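Notes — Carkness talk, slot is right after coffee. 12 min, DON'T run over again

Start with the problem. Bin picking with a learned grasp scorer. Ours (Probert) scores fine on boxes and soft toys, falls apart on shiny stuff and see-through stuff. Depth comes back with holes. Everybody in the room knows this, go fast.

What we tried — stop fixing the depth. Train the scorer straight on color, let the arm label its own grasps. Pick from one bin, drop in the other, and when the first is empty swap direction. Success = the gripper didn't close all the way. Crude. Say it's crude before Awuor Sang asks.

Data: 2000 grasps for the base model, then 300 more on only the hard objects. Thats the whole trick really, the second set is small. 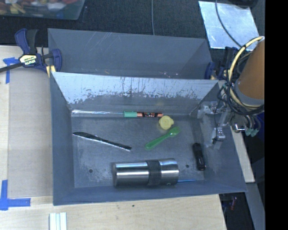

Hard-object set in the front bin. Tumbler, table knife, green spoon, marker, small odds and ends.

Point at the knife first. Flat on metal, gray on gray, the old model basically never proposed it. Then the spoon — translucent, bin floor shows thru it. Tumbler is the other kind of hard, highlights move when you turn it and the scorer used to chase the highlights.

Mention clamps if anyone asks about bin drift. Bins shifting a little wrecked the first month of labels (November, sigh).

Result slide. Held-out test, 334 attempts, objects neither model trained on. Color-only beats depth on the shiny and clear ones, loses slightly on matte boxes. Do not skip the boxes!! Trukholm people will spot it.

What I don't know: whether it carries over to other bins. Scratches on the floor might be helping us, the model could be using them as background cues. Cakengate run with a plain white tote is half done, no numbers yet, dont promise any.

Failures, one minute. Thin things against the wall. Fingers hit the side before they reach the object and it gets logged as a bad grasp, so the model learns walls = bad. Fix is probaly a separate label for collisions.

Last slide has the code link, leave it up during questions. Water.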